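Plonero Walking Foot for Quilting

Fits most low-shank machines. Item 3457.

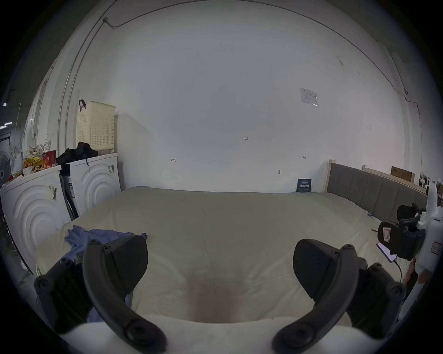 If you have ever stitched in the ditch across a big quilt and come out the other side with a little pleat in your backing, you already know why people get so excited over a walking foot. The Plonero is the one we reach for in the shop, and we've been putting it on machine after machine since October just to see what it will do. It does a lot!

A regular presser foot just sits there while the feed dogs pull the bottom layer along. That's fine for a pillowcase seam. Put batting in the middle and a pieced top over it, and the top layer wants to lag behind, a tiny bit every stitch, until you have a ripple of fabric pushing ahead of the needle with nowhere to go. The walking foot has its own set of feed dogs that grip from above and move in step with the ones in your machine. Everything travels together. Your seams end where you pinned them.

What comes with it

The foot itself, two screw-in guide bars (one for each side), a small screwdriver that fits in a drawer and will go missing within a month, and a folded instruction sheet. The guide bars are longer than the ones we've seen with other feet, so you can space your lines pretty far apart if you like an open, modern look. The bars are marked in both inches and centimeters, and the marks are etched in, so they won't rub off after a few quilts.

Will it fit my machine?

It fits low-shank machines with a side-mounted needle clamp screw. To find out what you have, lower the presser foot and measure from the bottom of the foot to the middle of the thumb screw that holds the shank on. Half an inch or so means low shank. An inch or more is a high shank, and you'll want the high-shank version, which we can order. Slant-shank machines need something else entirely, so give us a call before you buy.

The Marix 700 takes it with no trouble at all. The Marix 900 takes it too, but turn off the automatic needle threader and the automatic foot lift first – the threader comes down right where the fork sits and the two will argue. If your machine has its own built-in even feed, try that before you spend the money. Some of them are very good.

Putting it on

Turn the machine off. Take off the presser foot and the ankle too, so only the bar is left. Slide the walking foot in from behind, and make sure the little fork arm goes over or around the needle clamp screw. This is the step people miss, and it's the whole trick: the arm has to ride up and down with the needle or the upper feed dogs don't move. Tighten the thumb screw with the screwdriver, fingers alone won't hold it. Then turn the handwheel through two full stitches and watch that the needle clears the opening.

It will clack. They all clack. If it starts to sound more like a knock, stop and check the screw again, as it can work loose during a long session.

What we like to sew with it

Straight line quilting is the obvious one, and it's a joy. Pick a line across the middle, stitch it, then let the guide bar follow that line for the next one and keep going out to the edge. Gentle curves are fine too, the wavy kind that you don't have to mark at all. We've done a crosshatch on a lap quilt, a spiral on a table topper (start with very short stitches in the center and turn slowly), and an awful lot of binding. Binding might be the best use of all! Six layers at a mitered corner and it just climbs over.

It's also terrific on flannel and minky, and for matching plaids on a backing seam. One of our regulars brought in a vinyl tote bag and that went through nicely as well.

It is not for free motion. You can't sew in reverse with it either, or at least you shouldn't, so for the starts and stops take a few tiny stitches in place or leave long tails and bury them. And stay with straight stitch, a serpentine stitch or a modest zigzag. Check the width by hand before you press the pedal.

A few settings to start from

Stitch length 3.0 for most cotton quilts, a touch longer for puffy batting. We use a size 90/14 quilting needle and a 50 weight cotton thread, and we lighten the presser foot pressure one notch if the top looks like it's being pushed. Medium speed. A walking foot doesn't like to race, and you'll get more even stitches if you settle in and let it do the pulling. Keep the weight of the quilt up on the table, too. A quilt hanging off the front will drag against the needle however good your foot is.

Make up a practice sandwich from the same fabric and batting as your quilt, write the settings on it with a pen, and keep it. We have a whole basket of these by the Bednarek table and look through it all the time.

Care

Brush the lint out from between the upper feed dogs after every quilt. Put one small drop of sewing machine oil on the moving joint when it begins to sound dry, then run it on a scrap for a while so the oil ends up there and not on your borders. The screws on the fork arm can be snugged up but don't force them.

Try it first

There's a Plonero on the demo machine at our Ekimness shop and you are welcome to sit down with it. Bring your own sandwich if you have one, or use ours. If you already own a walking foot and it isn't behaving, bring that along with your machine and we'll look at how it's mounted. Lots of times it's only the fork!

Plonero walking foot page updated Feb 20, 2019 | Contact the shop | Copyright, all rights reserved | Back to top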